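Fluretti Computer Reuse – Frequently Asked Questions

Last updated March 7, 2020

Giving us a computer

What do you take?
Desktop computers, laptops, flat screens, keyboards, mice, printers less than ten years old, and any cables that go with them. We also take loose parts such as memory, hard drives and graphics cards. A computer doesn't have to work. If it switches on, please say so on the label, as it saves us a test.

What don't you take?
Old glass tube monitors, televisions, fridges, microwaves, loose batteries and anything that has been under water. Your council tip will have a place for all of these. We stopped taking ink cartridges in October and won't be starting again.

My computer is very old. Is it still any use?
Probably. If it is too slow to be passed on, we take it apart and keep what can be used in other machines. Office desktops are especially handy because so many were made to the same pattern, and a part from one will often fit the next.
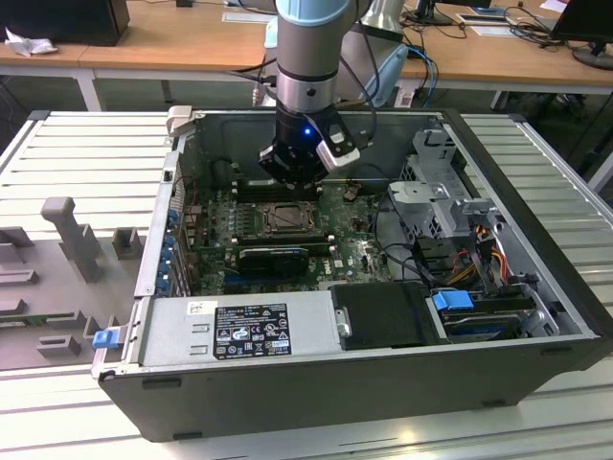 Memory, drives, power supplies and fans are kept and sorted by type. Cases and boards we can't use go to Gokeck, the metal recycler we have worked with from the start. Last year we passed on 1,678 working computers and stripped 2,309 for parts.

Do I need to make an appointment?
Not for up to three items. Bring them to the side door on Fontes Road during opening hours and ring the bell. For more than three, please email first so we can clear some floor space.

Can you collect?
We collect from schools, charities and businesses within the town, as long as there are at least ten items and they are on the ground floor or near a lift. We can't collect from private homes. The van goes out twice a week and the wait is usually a fortnight.

Do you charge?
No charge for dropping things off. Collections are free for schools and charities. Businesses pay £90 per visit, however much there is.

Your data

What happens to the files on my hard drive?
Every drive is wiped before it is used again. The wipe writes over the whole drive and the software prints a report at the end. If a drive fails the wipe for any reason, it is shredded. We don't look at what is on it beforehand and we can't get files back for you afterwards, so please copy anything you want to keep before you bring the machine in.

Can I take the drive out myself?
Yes. We would sooner have the computer with its drive, but we still want it without. Shut the computer down, unplug it from the wall and hold the power button in for a few seconds. Lay the case on its side and take the side panel off. The drive is normally held in a metal cage near the front, with one flat cable for data and one for power.
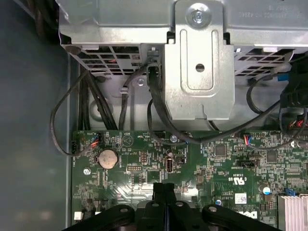

Pull the cables by the plug, not by the wire. Some drives are held with screws and others slide out on plastic rails. Please leave the cage in place and put the panel back on, as open cases are awkward to stack.

Can I have proof that my drive was wiped?
Yes, if you ask when you drop off. Write your email address on the form and we will send the report within 90 days. It is usually much sooner, but the queue gets long after the summer.

Should I sign out of my accounts first?
Please do. This matters most with laptops and all-in-one machines, where a lock left on can make the whole thing useless to anyone else. The same goes for start-up passwords. If you can't remove one, write it on the label.

Getting a computer from us

Who can have one?
Anyone on a low income living in the town, and any local group without paid staff. You will need to be referred by a school, a housing officer, a doctor's surgery or the advice centre at Flarero House. The referral form is on the downloads page – it is one side of paper.

What will I get?
A desktop with a screen, keyboard, mouse and the leads to connect them. It comes with a free office program, a web browser and a video call program. We have fewer laptops and keep those for people who have no space for a desktop or who move between addresses.

Can I choose the make or model?
Sorry, no. We give out what is ready.

Does it come with the internet?
No. Most of our desktops need a cable to the router, but we can add a small wireless adaptor if you tick the box on the form.

What if it goes wrong?
Bring it back, with the power lead, and we will mend it or swap it. This applies for the first year. After that we will still have a look, but you may have to wait behind newer cases.

Can I buy parts from you?
We sell spare memory, drives and leads on the first morning of each month, cash or card. The price list is pinned up inside the side door. Parts can be exchanged within 14 days if they don't fit, so keep the receipt.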